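4.2 Keeping two arms in step during the bun task

The planner described so far treats each arm as a separate agent with its own queue of skills. That works well for tasks where the arms rarely meet, such as the sorting benchmark in Section 3. Unloading a steamer is far more interesting! One arm has to hold the lid for as long as the other needs the basket, and the second arm has to reach into a space that the first arm, the lid and both wrist modules all want to pass through. We chose the task for exactly this reason, and it shaped the design of Ollomel more than any other in the suite.

Ollomel is the layer that sits between the skill queue and the joint controllers. Each skill declares what it needs in order to start, what it holds while running, and what it lets go of at the end. For "open lid", the held item is the lid itself, and it stays held until a matching "close lid" is called. While that claim is active, the left arm cannot be given any other work, and the volume swept by the lid is added to the right arm's collision map. The volume is rebuilt on every control cycle from the measured gripper pose, so a lid held at a slightly odd angle costs us nothing in safety.

Transparent glass was the part we worried about most. Depth readings through a clear lid are a mess of holes and false surfaces, and our first perception stack would happily plan a path straight through it. Mosoti, our perception module, now avoids measuring the glass at all. Once the gripper has closed on the knob, Mosoti fits a stored lid model to the grasp and masks every depth point that falls inside it. The bun detector then runs on the colour image alone, and depth is used only to place the basket rim, whose bright reflections are filtered out in a separate pass.

Figure 4 shows the workspace with the left gripper holding the lid by its knob, the four buns in the steel basket and the right gripper open over the empty plate. The steamer is at the centre of the table, between the two arm bases, and the plate is on the right arm's side.
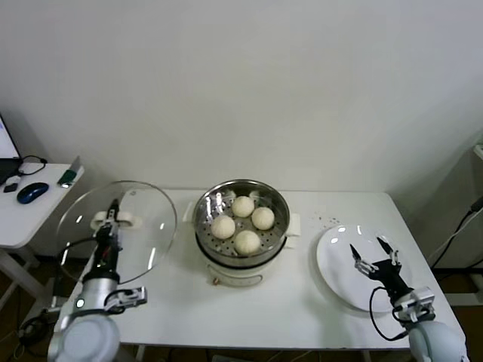

Figure 4. The bun task with the lid held clear of the basket. Left arm: lid claim active. Right arm: gripper open above the plate.

4.3 Choosing which bun to pick

With a white bun on a pale plate against a white table, colour tells the planner very little once a bun has been moved. We therefore keep a small symbolic record of where each bun should be, and ask Mosoti to confirm it after every pick. If the record and the image disagree, the image wins and the queue is rebuilt from there.

The pick order is found by a short search. For each bun, Ollomel samples 91 grasp poses, drops those that bring a finger too close to a neighbour or to the rim, and scores the rest by how far the right arm's path stays from the lid volume. Buns on the plate side tend to win the first round, and each bun removed opens up better grasps for the next. We were delighted to find that this simple greedy rule gave the same order as a full search in all 302 layouts we generated in simulation, while being much quicker to run.

Place poses are handled in the same way. The plate is modelled as a disc with a low rim, and its pose is estimated once at the start and again after each release, as a gripper that touches the rim can shift it.

4.4 Software and replay

All skills are written as plain Python functions and run unchanged on the real arms and in Rarneda, our simulator. Every claim, release and replan is written to a log that Rarneda can play back against a different planner version. Replay has become our favourite tool by some distance. A change to the claim rules can be checked against 223 stored sessions over a lunch break, and the handful that behave differently can be opened side by side and stepped through one control cycle at a time.

Two limits remain. The lid model has to be supplied in advance, so a new pot means a new mesh, and the grip force for the buns is a fixed value chosen by hand. We return to both in Section 6.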